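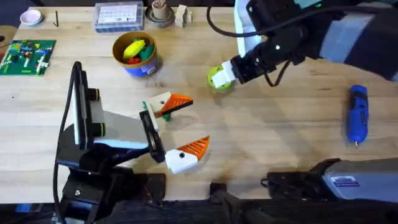 Two-Arm Tabletop Kit: Gripper Review
By Inese Raudsepp, Sarkby Equipment Evaluation Group
December

The Sarkby group was asked to advise on a gripper for its shared two-arm stations, where small objects of mixed shape are handled on a wooden tabletop. Two sets of fingertips were compared: the Grodden pad, supplied with the arms, and the Lamodetti pad, sold separately. Both were fitted to the same black grippers and run under the same controller settings.

Each set was given 100 attempts at lifting a ball and holding it clear of the table. The Grodden pad dropped the ball 11 times, mostly when the approach was off center. The Lamodetti pad dropped it 30 times. Its harder surface gave less hold on a round object, although it did better on flat-sided toy bricks, which it set down squarely and released without dragging.

Changing the pads is simple and needs only a hex key. The instructions are less satisfactory. The Lamodetti sheet gives no tightening limit, and one screw was stripped during fitting. Vivek Khurana, who ran the controller, also found that the closing force had to be reset after every restart.

Cable routing deserves attention on either arm. A loop must be left slack near the gripper, or the wrist will pull short at full reach. The table clamps held firmly throughout the trial.

The group recommends the Grodden pad for general use. The Lamodetti pad may be kept for block work, provided that the supplier corrects its fitting sheet. A request to that effect has been sent by Kekeli Issahaku.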